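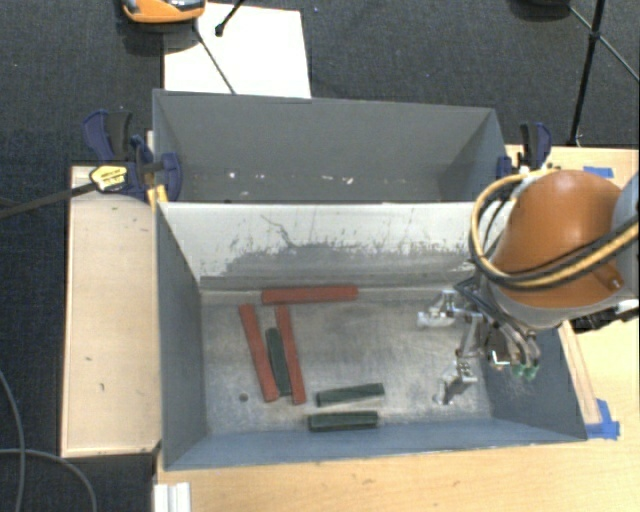

Visiting the Sokol open day: questions and answers

When is it?
Saturday, 2 November 2024, at the Kullmont building in Jirkcombe. Doors open at 9 a.m.

Do I need a ticket?
Yes. Tickets are free, and each one is for a set time. Every group is limited to 82 visitors.

What will I see?
A robot arm working over a metal bin with red and green bars in it. Staff explain how the gripper is controlled and take questions between runs.

Can I touch the robot?
No. Please stay behind the line on the floor while the arm is switched on. A spare gripper is set out at the Zutance table for handling.

How long does a visit last?
Almost 2 hours, including the talk.

Can children come?
Yes, with an adult.

May I take photos?
Yes, without flash.

Is there parking?
The lot behind the building is open to visitors all day. Enter by the side gate.

What if I can't make it?
Cancel using the link in your ticket email. The next open day is in March.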